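4.2 신발의 분류 단위와 양말의 처리

신발 정리에 관한 기존 논의는 대체로 신발을 켤레 단위의 물건으로 전제한다. 수납 안내서와 가사 노동 조사표는 물론이고, 본 연구가 출발점으로 삼은 Kilton 분류표도 예외가 아니다. Kilton 분류표에서 신발은 ‘짝이 있는 소품’ 항목에 들어가며, 하위 항목은 용도(외출용, 실내용, 계절용)와 보관 장소로만 나뉜다. 이 분류가 조사원에게 편리하다는 점은 인정한다. 그러나 편리함이 분류의 타당성을 보증하지는 않으며, 우리는 이 절에서 그 전제가 생각보다 약하다는 점을 지적하고자 한다.

우선 자료의 성격부터 밝혀 둔다. 분석에 쓰인 정리 기록은 모두 399건이며, 이 가운데 신발이 한 번이라도 언급된 기록은 60건이다. 기록은 참여자가 정리를 마친 뒤 자유 서술 형식으로 작성하였고, 조사원이 항목을 불러 주거나 예시를 제시하지 않았다. 따라서 신발이 언급되지 않은 기록을 두고 신발이 없었다고 해석할 수는 없다. 선행 조사에서는 미언급을 부재로 처리하는 경우가 드물지 않은데, 이런 처리가 결과를 얼마나 왜곡하는지는 보고된 바가 거의 없다. 우리도 그 크기를 추정할 방법이 없으므로, 아래의 수치는 언급된 사례 안에서만 읽어야 한다.

신발이 언급된 60건 가운데 17건에서 양말이 함께 등장한다. 문제는 이 17건의 서술이 서로 잘 맞지 않는다는 데 있다. 어떤 참여자는 신발 속에 넣어 둔 양말을 신발의 일부로 적었고, 어떤 참여자는 양말을 꺼내 세탁물로 옮긴 뒤 신발과는 별도의 줄에 적었다. 두 물건을 모두 적으면서도 어느 쪽이 어느 쪽에 들어 있었는지는 밝히지 않은 기록도 있다. Kilton 분류표의 지침은 이 상황을 다루지 않는다. 지침에는 ‘용기 안의 물건은 용기와 따로 센다’는 규칙이 있으나, 신발을 용기로 볼 것인지에 대해서는 아무 말이 없다.

Clitby 조사팀의 예비 보고는 이 문제를 ‘착용 단위’라는 개념으로 풀려고 하였다. 함께 신는 것은 하나로 센다는 것이다. 얼핏 그럴듯하지만 몇 가지 점에서 받아들이기 어렵다. 첫째, 신발에 들어 있는 양말이 그 신발과 함께 신을 양말이라는 보장이 없다. 벗으면서 밀어 넣은 것일 수도 있고, 모양을 잡으려고 채운 것일 수도 있으며, 단순히 둘 곳이 마땅치 않아 넣어 둔 것일 수도 있다. 둘째, 착용 단위는 사용의 논리이지 정리의 논리가 아니다. 정리하는 사람은 그 양말을 꺼낼지 말지를 먼저 정해야 하고, 이 결정은 신발이 어디로 가는지와는 별개의 문제이다. 셋째, 예비 보고 스스로도 착용 단위를 적용한 뒤 부호화자 간의 불일치가 줄었다는 증거를 제시하지 않는다.

그림 3은 이러한 애매함이 한자리에 모인 경우를 보여 준다. 탁자 위의 검은 가죽 구두 두 짝에는 모두 어두운 색 양말이 들어 있고, 큰 쪽은 옆으로 누워 있다. 같은 탁자에는 검은 상자 세 개도 놓여 있다. 정리 기록이었다면 이것을 구두 한 켤레로 적을 사람도 있을 것이고, 구두와 양말을 나누어 네 점으로 적을 사람도 있을 것이다. 상자를 구두의 포장으로 보고 한데 묶는 사람까지 있을 수 있으나, 상자와 구두의 관계는 배치만으로 확정되지 않는다. 우리는 상자를 독립 항목으로 부호화하였다. 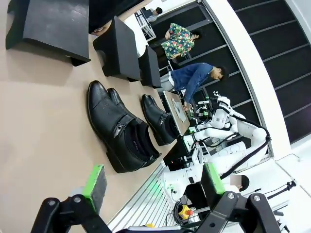
그림 3. 양말이 들어 있는 검은 가죽 구두와 검은 상자들. 구두와 양말은 별도 항목으로 부호화함.

그림 3에서 한 가지 더 살펴볼 것은 자세이다. 정리 안내서는 구두를 바닥이 아래로 가도록 세워 나란히 두라고 권하며, 조사표도 그 상태를 ‘정돈됨’으로 부호화한다. 이 기준을 따르면 옆으로 누운 구두는 자동으로 ‘미정돈’이 된다. 하지만 손질하려고 눕혀 둔 구두와 아무렇게나 놓인 구두는 같은 자세를 취할 수 있고, 한 시점의 배치만 보고 둘을 가르기는 어렵다. Plarnen 척도는 이 점을 의식하여 ‘판단 보류’ 칸을 두었으나, 실제 적용 지침에서는 보류를 되도록 피하라고 권고하고 있어 그 칸을 둔 취지가 상당 부분 사라진다.

이에 따라 본 연구는 세 가지 조정을 가하였다. 신발은 켤레가 아니라 낱짝으로 세고, 짝의 여부는 별도 변수로 기록하였다. 안에 든 양말은 꺼냈는지와 관계없이 독립 항목으로 두되, 들어 있던 위치를 함께 적었다. 자세는 정돈 여부의 지표에서 제외하였다. 세 번째 조정에 대해서는 Baek 지침과의 비교 가능성이 떨어진다는 반론이 가능하다. 그 반론은 옳다. 다만 Baek 지침의 정돈 점수가 무엇을 재는지 불분명한 상황에서 비교 가능성만을 이유로 같은 변수를 유지하는 것이 더 나은 선택인지는 의심스럽다.

조정한 기준이 기존 기준보다 정확하다고 주장할 근거도 아직 없다. 낱짝으로 세면 항목 수가 늘어나므로 신발이 많은 가구의 정리 부담이 과대평가될 수 있다. 양말의 위치를 적는 변수 역시 참여자의 자유 서술에 기대는 한 결측이 많을 수밖에 없다. 5절의 분석에서는 켤레 기준과 낱짝 기준의 결과를 나란히 제시하고, 두 기준에서 방향이 달라지는 항목은 해석하지 않았다.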